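Household Water Hardness and Scale in Two Districts

3. Method

Tap water was collected from homes in Mitatthorpe, which is supplied from a chalk borehole, and in Gistasgate, which is supplied from an upland reservoir. Each home gave one sample of 600 mL from the cold kitchen tap after the water had run for five minutes. Bottles were rinsed three times with the same water before filling and were stored in a refrigerator until titration.

Total hardness was measured by EDTA titration at pH 10 with Eriochrome Black T as the indicator. Each sample was titrated until two readings agreed within 0.1 mL.

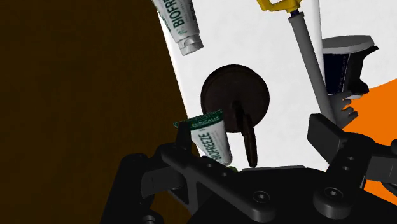 The scale test used 2000 mL of water from each district, boiled down in a weighed beaker in six stages. The beaker was dried in the oven and weighed again after the last stage. A blank with deionized water was run the same way.

4. Results

Mitatthorpe samples were hard in every case. Gistasgate samples were soft, apart from one home with an older storage tank, where the reading was slightly higher than the rest. The dry residue followed the same order as the titration values.
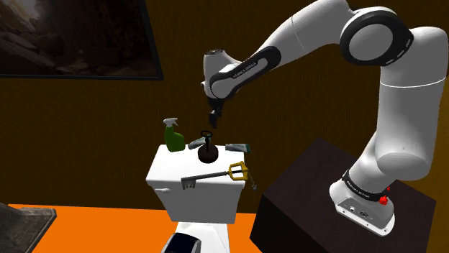

The residue from Mitatthorpe water fizzed in dilute hydrochloric acid, consistent with calcium carbonate. The Gistasgate residue was too small to test.

5. Sources of error

The end point was difficult to judge under the yellow lab lights, and the first few titrations were probably overshot. Some residue was lost when the beaker spat during the final stage. Samples were taken only in April, so seasonal change in the reservoir was not covered.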